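Home Kitchen Garage Workbench Cleaning Ask Me Search

Workbench tips from my driving robot build

My garage project these days is a little self-driving cart I call Uko. It's meant to haul the trash cans and the recycling down to the curb, and on a good day it does (on a bad day it hauls them into the hedge). My buddy Sebastian Hodoroagă has a bench at the Irnell workshop where I do the messy soldering, and between his place and mine I've picked up a pile of small tricks that work for any project with wheels, a camera and too many wires.

First one: label both ends of every cable before you plug anything in. I use masking tape folded over like a little flag, with a laundry marker. A muffin tin holds the screws, one cup per step, and I work left to right so I can put everything back in reverse!

Second: before you let a cart loose, look at a lot of streets through a windshield. I go through them with a cup of coffee and write down what a small camera would have trouble with – shade on the pavement, glare, a dashboard showing up in the glass. My list has gotten long, and it's still the most useful piece of paper on the bench.

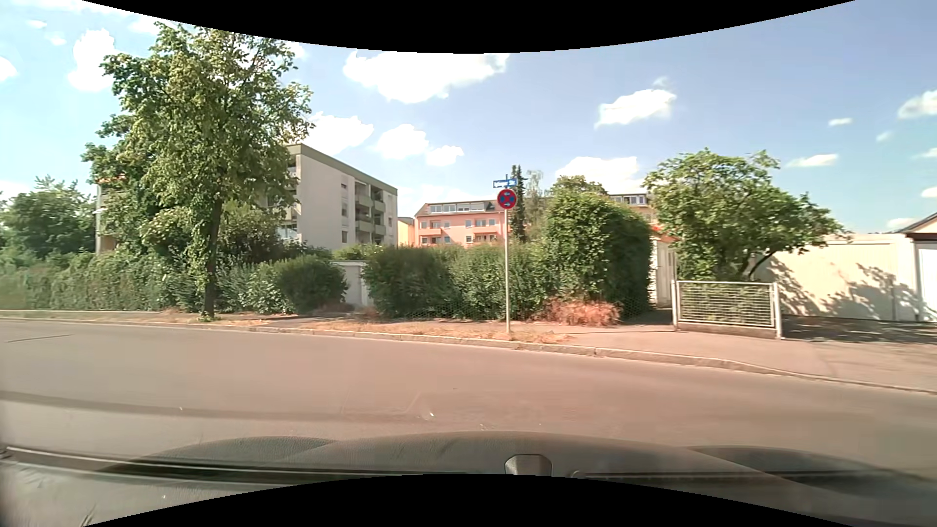
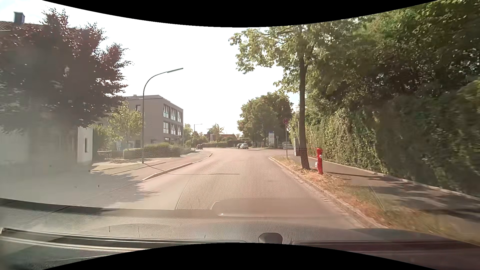 Curbs and dry grass in both of these.
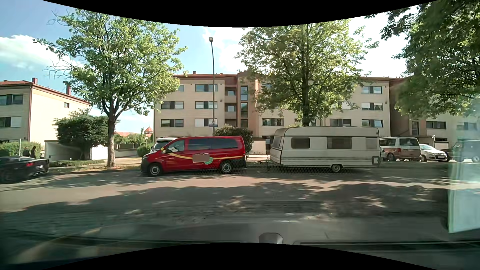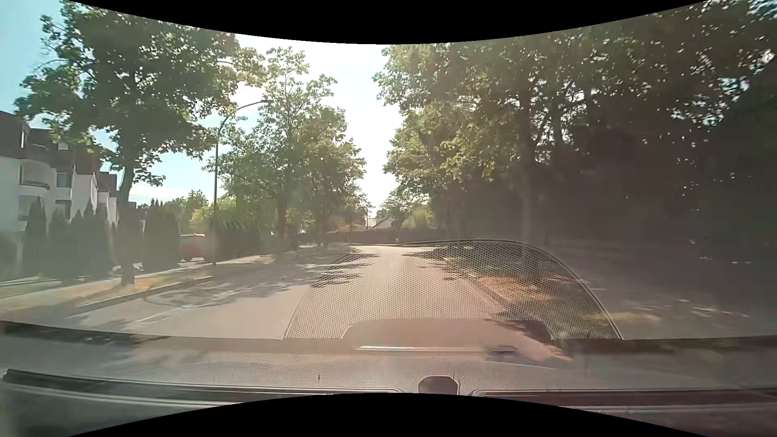

For reflections, a scrap of black felt works great. Cut it bigger than you think, lay it flat on the dash right up to the glass, and hold it down with a strip of painter's tape. Dark felt beats dark paper, which curls up in the heat. Clean the inside of the glass too, with a microfiber cloth and a splash of white vinegar in water, and go over it again with a dry one. I skipped the inside for months and kept blaming the lens.

Mounts: put a thin slice of old mouse pad under anything that buzzes. I cut mine with kitchen scissors and stick it down with two dabs of rubber cement, so it peels off when I change my mind, and I change my mind a lot.

Batteries live in a metal cookie tin on the concrete floor, away from the paint shelf. Never charge them overnight. I set the oven timer for 60 minutes and go check, even if the charger has a light.

Next up is a rain cover for Uko. I've got an old shower curtain and 8 binder clips set aside, and Sebastian wants to try a salad bowl.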